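Workshop notebook, Thursday, January. Sourdough starter and the cold shop problem 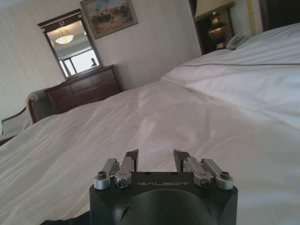 Why does the starter slow down so much once the shop gets cold?
The yeast and the bacteria both slow down below room temperature, but the yeast seems to give up sooner, so you get a jar that smells sour and sharp and has hardly any lift in it.

OK, so that was the question Orathai wrote on the whiteboard on Monday and I've been chewing on it ever since. I gave her the short answer already. The long one is going in here so I can find it again, and so Hadi can stop asking me what happened to the rye.

Started at 6:40 this morning. The back room felt like the inside of a refrigerator and I kept my coat on through the first feed. Two jars on the go: the wheat one we call Kaijage (after the bakery where Ilaria got the original spoonful, years back) and the rye one, Zuma, which is mine and which I am fonder of than I should be. Both got fed last night before I locked up. Kaijage had come up maybe a third. Zuma had done pretty much nothing except grow a gray puddle on top. I poured the puddle off. Ilaria stirs hers back in and swears it tastes better, and we've had that argument enough times that I'm not writing it out again.

Smell, for the record. Kaijage: yogurt, bit of green apple. Zuma: nail polish remover, strong enough that I pulled my head back. That one is hungry. I'd been feeding it equal parts starter, flour and water, and I think it's burning through the food and then sitting there in its own acid all night. So I've changed the ratio for this week. One part starter, three parts flour, three parts water, and the water warm on the wrist.

For today's dough I mixed a small batch, 1,000 grams of flour, with 703 grams of water. I was aiming for 700 and my hand slipped on the jug and I couldn't be bothered to spoon it back out. It made no difference I could feel. Salt went in after the rest, and I used the coarse stuff because the fine was gone (Thomas, if you finish the salt, write it on the list, please!). 300 grams of Kaijage, which is more than I'd use in summer. My thinking is that more starter up front makes up for a cold room, and it mostly does, but you pay for it in flavor. The loaves come out a little flat tasting when I push it that high. I'd rather find a warm spot and use less.

Which brings me to the warm spot hunt. I tried:

Top of the water heater. Too warm on the bottom, cold at the top, and the dough had a slack layer under a stiff one. I folded it in and hoped.

Inside the oven with only the light on. Lovely! Best result so far by a mile. The trouble is that somebody always wants the oven, and last month Lorne preheated it with a tub of my dough in there. The tub did not survive. I've now got a strip of red tape on the dial and I'd like everyone to treat the red tape as law.

The old Wavent cabinet. I'd forgotten we even had this thing. It was behind the flour bins with a box of cookie cutters on top. The door seal is shot along one side, and the thermostat reads whatever it feels like, but with a folded towel stuffed in the gap and a pan of hot water on the bottom shelf it held steady all morning. I put a cheap thermometer in with the dough and ignored the dial completely. Going to order a new seal if anybody still sells one. Hadi thinks the Fedavance people carry parts for older cabinets. I left a message with them at lunch and haven't heard back.

Folds at 8:15, 8:45, 9:15, then I got on the phone with the mill and the fourth one was late. Dough was fine about it. It had that jiggle by then, and when I wet my fingers and tugged a corner it stretched out thin without ripping. I like this stage more than any other part of the job and I probably fold one extra time just because it feels nice.

Shaping was so-so. The first loaf was good and tight. On the second I had too much flour on the bench, so it slid around under my hands and wouldn't grip, and I ended up with a seam that didn't want to close. Pinched it shut. Bench needs a scrape and a wipe between loaves and I know that perfectly well, I just get going and forget.

Baked both after lunch, lids on for the first part, lids off until they were properly dark. Loaf one opened up along the score with a nice ear. Loaf two burst out the side by the bad seam, as I deserved. Crumb on the first one was decent, a bit closed near the base, and I'd call that slightly underproofed. Another hour in the cabinet would have helped. Thomas ate most of a heel with butter while it was still too hot to cut and said it was great, but Thomas says that about everything, so I'm marking it down as one vote.

Side question from Lorne while we were washing up: could we keep the starter in the fridge all winter and skip the daily feeds? We could. I've done it at home for weeks at a stretch. It wants a couple of good warm feeds before it's any use again, and that means remembering two days before you need bread, and I know this crew. For the rye I'm tempted anyway. It would get a rest and I'd get to sleep in one morning.

Things I want to try next, in no real order. Mix with warmer water and write down the dough temperature straight after mixing, every single time, because I've been guessing. Split a batch and proof half in the cabinet, half on the plain shelf, same shaping, same bake, and get Orathai to taste them without telling her which is which. Drop the starter back down and see if the flavor comes back. Try a stiffer feed for Zuma, since Ilaria says a stiff starter copes better with being left overnight, and she's been right about rye before.

4:30 now. Checked Zuma one more time before cleaning up and there are bubbles along the side of the glass, small ones, and the smell has come down to something like cider. It's nearly doubled since the morning feed. I put a rubber band around the jar at the level it's at and tucked it in the cabinet with the towel.

Shopping: fine salt, rye flour, rubber bands, another thermometer, towels that aren't the good towels.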